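Right, I promised a few people a thread on why I ripped out our perfectly good motion planner in November and what I put in its place. Kettle's on. This will ramble.

Background for anyone new: I write the control software for a bench arm with a two-finger gripper. Jobs are small and fiddly. Boards, switches, connectors, bits of wire. The whole stack is called Skarna, and nearly everything I'm moaning about below is my own code.

The old setup went like this. Camera sees the part, perception gives me a pose, planner makes a nice smooth path, arm follows path. Lovely on big blocks. Rubbish on anything you'd need tweezers for.

The trouble was that the pose was a snapshot. By the time the fingers got near the part, that snapshot was old news. A couple of millimetres of drift and you're pushing on the board and missing the thing on the board.

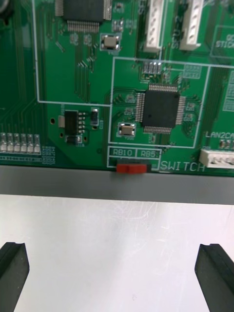 So the slide switch became my test case. It's a tiny target, it sits right at the board's edge, and it has two positions, which means the software needs an opinion on which one it's in before it does anything at all. Great little problem! I've lost weeks to it.

First attempt: just run the pose estimator more often. I got it from one shot per approach to 15 updates a second and felt very pleased with myself for one afternoon. Then I looked at the logs and the target was hopping about like a flea between updates. The planner was faithfully chasing every hop.

Second attempt: filter the hops. Fine, except now the filter lagged, and the lag was worst at the very end of the approach, where I could least afford it. If you've ever tuned one of these you are nodding wearily.

What I've ended up with is a split. The planner (a thing called Duan, bolted on with far too much glue code) does the big move and stops short, with the fingers open. From there it hands over to a servo loop that never asks for a full pose. It only looks at the offset between the target and the point midway between the fingertips, in the wrist view, and shrinks it.

I know, I know, visual servoing is older than some of the people reading this. I was snobby about it for years. Sorry to everyone who told me so.

The handover was the nasty bit. The planner finishes with a tiny bit of velocity left over, the servo loop assumes it starts from rest, and you get a twitch. Only a small twitch! But a twitch with two hard fingers next to a circuit board makes my stomach drop every single time.

Fix: the servo loop now reads the last commanded velocity and ramps from there, over 55 milliseconds. I'd love to say I worked that number out. I tried a load of values and that one stopped the twitch without making the arm feel sleepy.

Perception next, as a few of you asked. The detector is a small network called Elletti, trained on crops from the wrist camera only. I used to mix in views from the outside cameras as well and it made things worse close up. Fewer images, all from the right place, did better for me. Your mileage may vary etc.

The training set for the switch is 246 crops. That's it. I kept expecting to need thousands. Most of the gain came from going back through and fixing sloppy labels - my own sloppy labels, drawn late in the evening with a biscuit in the other hand.
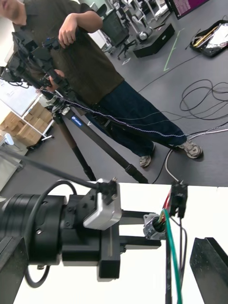

Calibration deserves its own moan. Every time a camera gets moved, even by a whisker, the transform between that camera and the arm's base is wrong, and the software carries on with total confidence. No error, no warning, just slightly wrong everywhere.

I've now got a check that runs at start-up. The arm goes to a handful of known spots, compares where it thinks it is with where each camera thinks it is, and refuses to start if they disagree. It's saved me more than 13 times already. It has also annoyed everyone at Brostdale who just wanted to press go.

(Yes, there's an override flag. No, I'm not posting the name of it. I know what you're like.)

Wires are next and I'm dreading them. A switch is rigid, so "offset to target" means something. A wire moves when you touch it, or when you touch the wire next to it, so which bit of it do you even aim at? At the moment I pick the point closest to whatever fitting it comes out of and hope. It's a rotten rule but it does give the servo loop something to hold on to.

Somebody will ask why I don't learn the whole thing end to end. I might! I've got a branch for it. But when the split version goes wrong I can open the log and see which half did it, and at nine in the evening that counts for a lot.

Will post the handover code once I've taken the swearing out of the comments. If you've done the wire thing and got a better rule for picking the grasp point, please shout, I'm all ears.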